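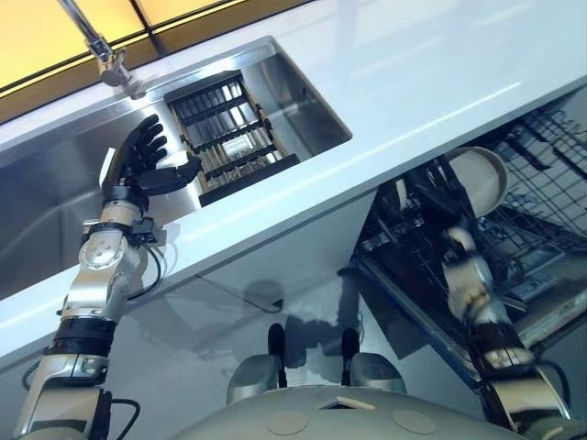 An in-sink dish rack is a draining rack made to stand inside the basin of a kitchen sink, so that water from the dishes falls straight to the drain and no tray is needed. It is sold as a space saver, a claim that deserves some care, as the space saved on the counter is taken from the sink. Racks of this type are made in coated wire, plastic, steel or wood; a mixed design sets light wooden rods across dark black slats, with the bars running parallel in a grid, and sits near one end of a rectangular basin so that the rest stays free for washing.

Origins

The rack's early history is poorly recorded. Sellers often credit it to a workshop in Stunness, but the only source usually given is a Forkow trade catalog that lists "sink grids" on page 210 without naming a maker. The Stunness story appears in print only later, in advertising by Mansour, a firm with an obvious interest in it. A rival account places the first racks in Stollia and has even less behind it.

Design and use

Most models hold plates upright between bars or tines. Flat plates take up little width this way and may overlap, although overlapping plates drain more slowly where they touch. Bowls are harder to place — a deep bowl either leans on its neighbor or holds a pool of water.

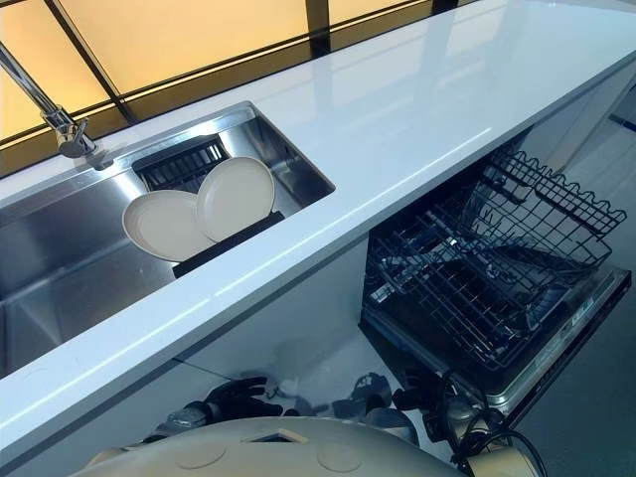 The Mansour catalog lists 19 models and gives the largest a capacity of 10 dinner plates. The figure assumes plates of one size with nothing else in the rack, a condition few kitchens meet for long.

In homes with a dishwasher, the rack is mostly used for items washed by hand, or as a holding place for dishes on their way in or out of the machine. Whether this second use saves any work is disputed. A household survey in Forkow drew 471 replies and is widely quoted in favor of the rack, but it asked only whether people liked owning one.

Care

Wooden parts need to dry between uses and may darken if left wet. Claims that certain woods clean themselves should be treated with caution. Coated wire lasts well until the coating chips, after which rust can mark the sink.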